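Marska insulated tote – white and red

I started stocking the Marska after my friend Dénes Farkas kept borrowing mine for lunch runs. It's a big, stand-up bag with a shiny lining and a looped handle, and it holds 13 pounds without sagging (I tried it with potatoes!). The top opens nice and wide, so you can drop a lidded cup in from above.

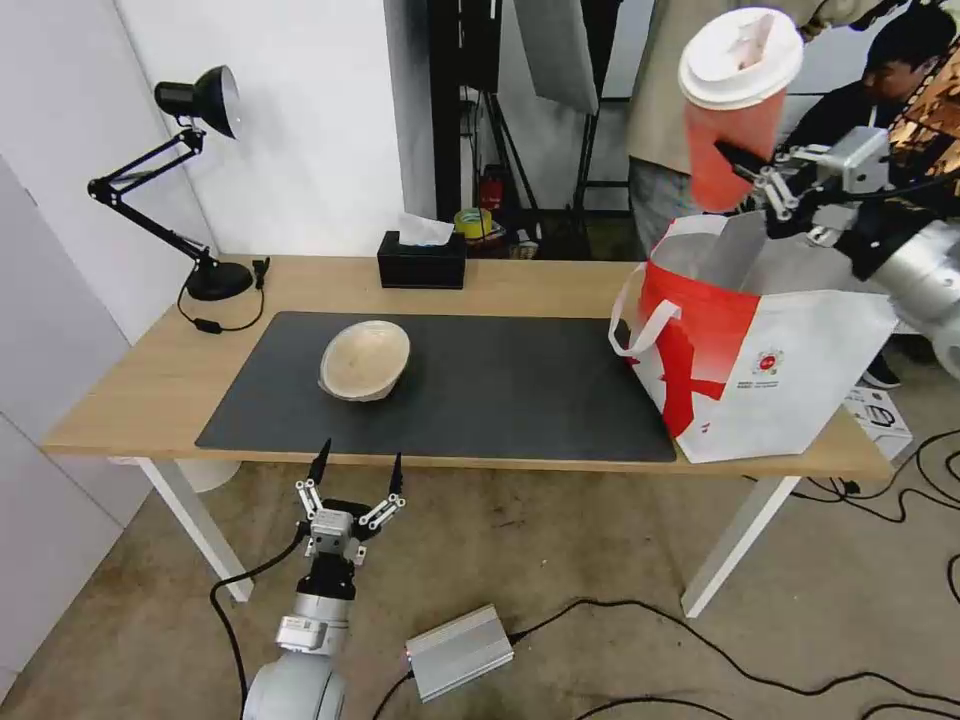
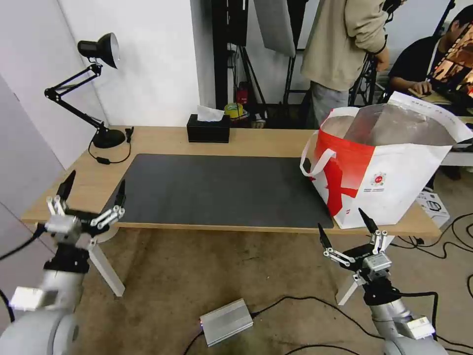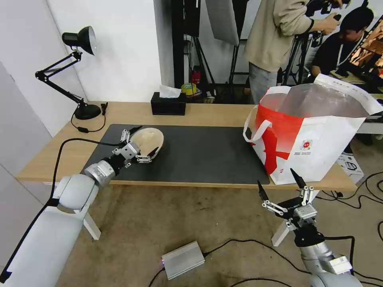 The Marska tote at the right of a table, with a black lamp over on the left and a tissue box at the back.

It folds flat, weighs next to nothing and wipes clean with a damp cloth – please keep it out of the washing machine, I lost one that way in August. Cold stuff stays cold for 6 hours in my car. Sold singly or in packs of 2, and I ship from the Hollora shop every morning before ten.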